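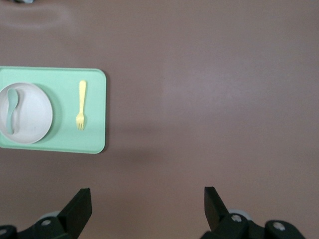
Mint tray, white plate, green spoon, yellow fork. One place setting.

1/12
Several people asked how we do lunch at the daycare now that we're off the paper plates. Short thread on the trays. We've used them since April and I have a few opinions.

2/12
We have 11 kids at lunch, ages two to five. Before the trays, everything went right on the table: plate, cup, silverware, whatever fell off the plate. Wiping down took longer than eating. Nazma Gunawardena, who does the afternoons, was the one who brought in the first tray from home and said try it for a week.

3/12
The tray is a plain rectangle with rounded corners and a low raised rim. The rim is the part I care about. Peas stop there. Soup does not always stop there, but you get a few extra seconds to grab a cloth.

4/12
I bought 12 so there's one spare. Get a spare. One is always in the sink or under a painting somebody wants to take home flat.

5/12
Plates are white and round and shallow. I tried the kind with dividers first. Two of the kids liked them and the rest spent lunch moving food between compartments. A plain plate also shows you how much has been eaten, which parents ask me at pickup every single day.

6/12
Silverware doesn't match and I stopped trying. The greens and yellows got mixed together the first month. The spoon goes on the plate and the fork goes on the tray next to it. I know that isn't how a restaurant does it. The kids who set the table can remember "spoon on, fork beside," and that's as far as I need it to go.

7/12
We do let the kids set the table, four-year-olds and up, two at a time. They put the tray down first and then build on it. If they carry a loaded tray across the room you will hear it before you see it. Table first, tray second, plate third.

Don't crowd the settings either. I keep the dishes over to one side and leave a good stretch of open table, enough for a serving bowl and somebody's elbows. Our tables are plain brown and crumbs are hard to see on them, so I wipe the open part with the flat of my hand first and then with a cloth.

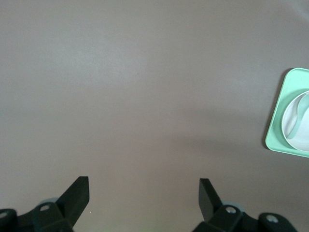
8/12
Washing. Plates and silverware go in the dishwasher, trays get done by hand because they take up the whole bottom rack. Warm water, regular dish soap, soft side of the sponge. I used the scrubby side on one of them in the first week and it left marks. That one is now the spare.

9/12
Dry them before you stack them. I skipped this for a while and they stuck together so well that Arvid Viklund had to run the edge of a butter knife around the rim to get two apart. Now they stand on end in an old file sorter next to the sink - costs nothing, works better than the dish rack.

10/12
Where to get them: I ordered from Karagiannis, the restaurant supply place, and paid a bit over $100 for the whole set of trays. Halyna Ivanyshyn bought hers one at a time at Zarnstead and paid less per tray, but the shade changed between visits. If that would bother you, buy them all at once. It would bother me.

11/12
Things I'd do differently:
- Smaller forks. The ones we have are fine for the fives and too long for the twos.
- Skip the rubber placemats under the trays. I thought they'd stop the sliding. They did, and then they needed washing too.
- Label the underside instead of the rim. Names on the rim wore off in a couple of weeks and we had a very serious argument about whose tray was whose.

12/12
Cleanup after lunch is down to 30 minutes with two of us, including sweeping. It used to run right into nap time and we'd be scraping chairs while the little ones were trying to fall asleep. The floor is still the slow part. I don't have a fix for the floor.

Adding this because it came up in the replies: no, the cups don't go on the tray. We tried it. A full cup on one end and a light plate on the other, and then a kid leans on the rim. Cups stay on the table, up past the top edge of the tray, and we fill them halfway.

One more reply - yes, you can do this at home with one kid. My sister keeps a tray on the counter with the plate and silverware already on it, and her son carries it to the table himself before dinner. He's three. She puts the food on after he sits down.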